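Category: Home Laundry > Drainage and Water Supply
Posted 5 January 2024
By Livar Support Desk
14 comments | 3 shares

Ticket status: Resolved
Product: Seltmont compact front loader, ground floor installation
Reported fault: Machine stops mid-cycle with water in the drum. Short hand-wash program finishes normally, full cotton program does not.

Initial report

Customer states the washer has been stopping at the end of the main wash since June. The door stays locked and the drain light blinks. Turning the selector to Drain Only clears the water on the second or third try. Detergent brand was changed twice with no effect. Customer had already cleaned the pump filter and found lint and a hair tie.

First checks

Filter housing removed again and inspected with a flashlight. Impeller turns by hand with the usual stepped resistance from the magnets. No play in the shaft. Pump reads within range at the connector, so the winding was ruled out.

Drain hose was followed from the cabinet to the standpipe. The hose had been pushed down the pipe by some 300 mm and taped at the top. Tape removed, hose pulled back to the depth in the installation sheet, and a clip fitted. Drain Only then worked on the first try, but the cotton program still stopped at the 800 rpm spin.
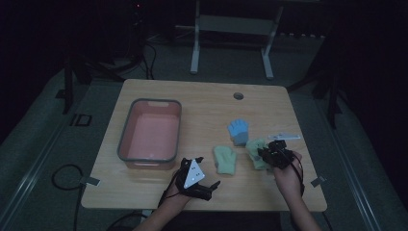 A partial blockage will often pass a small load and fail a large one. The hand-wash program uses less water and a slow spin, so the pump has time to catch up. On the cotton program the level sensor expects the drum to be clear before the spin speed is raised. If it isn't, the control board waits 7 minutes and then locks out.

Second checks

Pressure hose to the level sensor disconnected and blown through. Clear. Air chamber at the base of the tub had a plug of gray residue across the port. Residue removed with warm water and a bottle brush. Chamber refitted with a new clamp, old one was stretched.

Standpipe trap also opened. Tarnby fitting, plastic, hand-tight. Moderate buildup, cleaned.

Test

Two cotton cycles run back to back with a full load of towels. Both drained and reached final spin. No leaks at the clamp or the trap. Error memory cleared and no new codes stored.

Cause

Blocked air chamber port, with hose depth as a contributing fault. Pump not replaced.

Follow-up

Customer advised to run a hot maintenance cycle monthly and to reduce the softener dose. Clamp billed under the Nic Aodha parts account. Reopen this ticket if the drain light returns.

Tags: drain fault, level sensor, standpipe, front loader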